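Volley Folding Table
Sold by Jacobs, Brirnby

The Volley is a folding table for halls, classrooms, canteens and stalls. It has a matt white top, a steel underframe and legs that lock open with a push catch on each side. One adult can put it up. Carrying it any distance is easier with two.

We have supplied the Volley to village halls and schools since the shop moved from Vatby, and it is still the table we sell most of. The current version has wider feet than the old one and a catch you can work with gloves on.

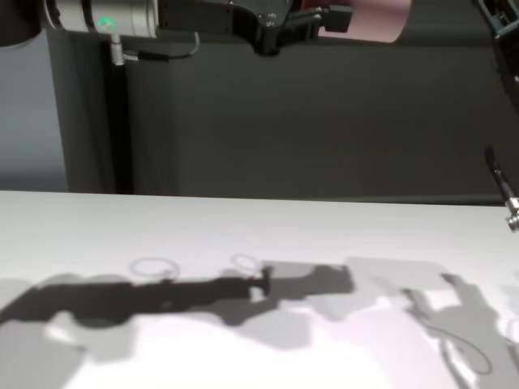
Femke Hendriks
Product Manager, Tables and Seating

Which size to choose

The Volley comes in two lengths. The larger seats six, with nobody straddling a leg. The smaller seats four and fits through a standard door when folded, so it suits rooms where tables are put away every evening. Both are the same height and can be pushed together in a run. Linking clips are sold separately and fit either size.

The top

Matt white shows less glare than gloss under strip lights. It will take cold drinks and warm plates, but use a mat under anything straight from the oven. Wipe with a damp cloth and washing-up liquid. Scouring pads leave shiny patches that won't come out. Felt-tip usually lifts with a little white spirit on a rag; rinse it afterwards.
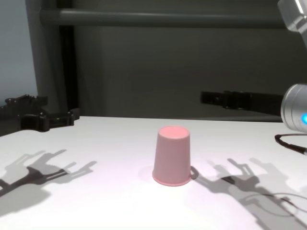

Paper cup on a white tabletop.

Storage

Tables stack flat, face to face, up to 6 high. If you have more than that, ask about the trolley, which holds them on edge and has two braked wheels. Don't lean folded tables against a radiator.

Delivery and spares

Orders from stock leave Brirnby before noon the next working day. Feet, catches and linking clips are kept for both versions, so please say which you have when ordering. The old one has round feet. For quotes on larger orders, or to borrow a table for a week before deciding, contact Setsuko Minami in the sales office. The office is closed for the first half of August.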